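Draft 2, 29th November
Seon-mi Ham, pushing task, section 3 onward

## 3. What we said we would do

Our October proposal promised that the arm would learn to push any block to any spot on the board from a typed instruction. I signed that proposal and I thought it was too much then. The rest of the group wanted to match the demo video from Zotedlow, where every push lands. I would like to know how many pushes were left out of that video.

What we built is smaller. The arm holds a plain rod, pointing down, and moves it in a flat plane just above the wood. The planner (we named it Sanov) picks a start point, a direction and a distance. There is no grasping. If a block ends up in a bad place, the only fix is another push.

## 4. Data and trials

We recorded 2232 pushes by hand with the joystick and threw away 221 of them, mostly because the rod never touched anything or the log file was cut short. The network trained on the rest. I asked that the 221 be listed in the appendix with reasons, and they are, although some of the reasons just say "bad."

For testing we ran 300 instructions. The two types were "separate" (move one block away from the group) and "join" (bring a block back to the group).

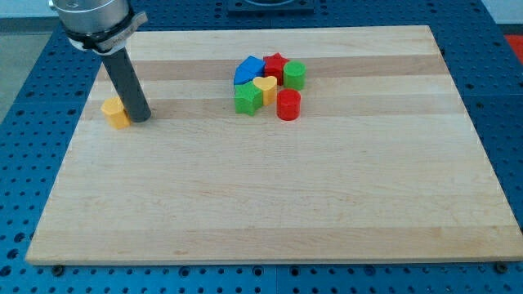
*Figure 4. Rod beside the single yellow block, with the other six blocks grouped farther back on the board.*

A layout like the one in Figure 4 is friendly to us when the instruction is about the block on its own. The rod has room to come in from most sides and there is nothing to bump into. The cluster is another matter. When two shapes touch, a push on one is a push on both, and Sanov has no idea of this. It treats each block as if the others were painted on the wood.

## 5. Results, with doubts

The first version of this report gave one success rate for all 300 trials. I took it out. We counted a trial as a success if the target block finished inside the goal circle, even if its neighbors had been shoved halfway across the board. When I went back through the logs with a stricter rule (no other block moves more than its own width), 77 trials changed from success to failure. Nearly all of them were "separate" instructions.

There is also the question of shape. Từ, our block-finding program, gives a center point for each block and nothing else. A cylinder and a star get pushed the same way. The cylinders go more or less where they are sent. The stars turn, because the rod catches a point and the block swings around it. We wrote in October that shape "should not matter much." It matters.

I am also not convinced the network learned a lot from the hand-driven data. We never ran the obvious comparison, a short script that drives the rod at the block's center in a straight line toward the goal. My guess is that it would do nearly as well on single blocks. Until someone runs it, I don't think we can say the learning part helped.

## 6. Before the final version

- Run the straight-line script on the same 300 starting layouts.
- Report "separate" and "join" in two tables, strict rule only.
- Drop the sentence comparing us to the Trasico team. They used a gripper and a different board.
- Fix the axis labels in Figure 6.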